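Switching electric companies in Gorkonville

18 October 2021

I put off changing our electric plan for most of the time we have lived in Gorkonville. The old plan was with Mavromatis, and it came with the house. The previous owners had it, the agent gave us the phone number, and I signed up the same afternoon. In March the rate went up for the second year in a row, and I finally sat down with the bills.

What I wanted to know was how much of the bill was power and how much was everything else. On ours, the fixed charges were listed on page 2 under a heading I had never read. They are the same whether you use a lot or a little. The part you can shop for is the supply rate, and that was the part that had gone up.
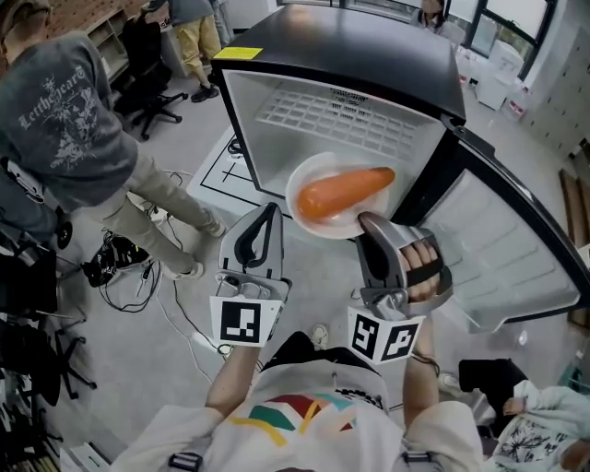
Can you change suppliers before your contract ends?

It depends on the contract, and the place to look is the section on early termination. Ours had a fee for leaving during the first year and nothing after that. We were well past the first year.

I compared three plans. One had a very low starting rate that lasted for two billing cycles and then went to whatever the company decided. I crossed that one off. The second gave a credit if you used more than 2000 kilowatt hours in a month, which we never do. Our biggest month was 520, and that was with a window unit running day and night. The credit would have been worth nothing to us, and the base rate was higher than what we were already paying.

The third was a fixed rate from Zundus, good for a year. It had no credit and no bonus. They also had a lower price for households that stay under 500 a month, so I went back through the bills again to see how often we would miss it. It was only that one summer month, and going over raises the price just for that month.
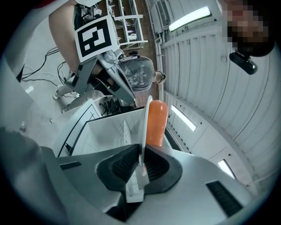
Orange and white, with the inside of the box showing.

Signing up took less time than reading the terms. I needed the account number and the meter number, and they are not the same thing. The meter number on our bill is in small type near the bottom. I typed in the account number twice, got an error both times, and had to start the form over. If you do this online, have the paper bill in front of you.

The switch itself was quiet. No one came to the house and the lights did not go off. We got a final bill from Mavromatis and then a first one from Zundus, and the two overlapped in the mail, so for a week it looked like we owed both for the same month. We didn't. The dates on them matched up when I put them side by side. 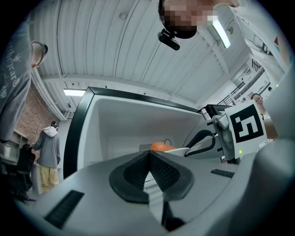

I also signed up for paper bills again. The old company had moved us to email at some point and I stopped opening them, and I think I missed the first rate increase that way. Paper costs a little extra each month. I keep them in a folder with the contract on top and the end date written on the front in marker.

My sister-in-law over in Rirka asked if she should do the same thing. Her town has only one supplier, so there is nothing to compare, but she did find out she was paying for a surge protection plan she never asked for. She called and had it taken off. I checked ours after that and we had one too, on the old account.

The new contract ends next fall. I will have to go through all of this again then, and I have left myself a note to start a month early.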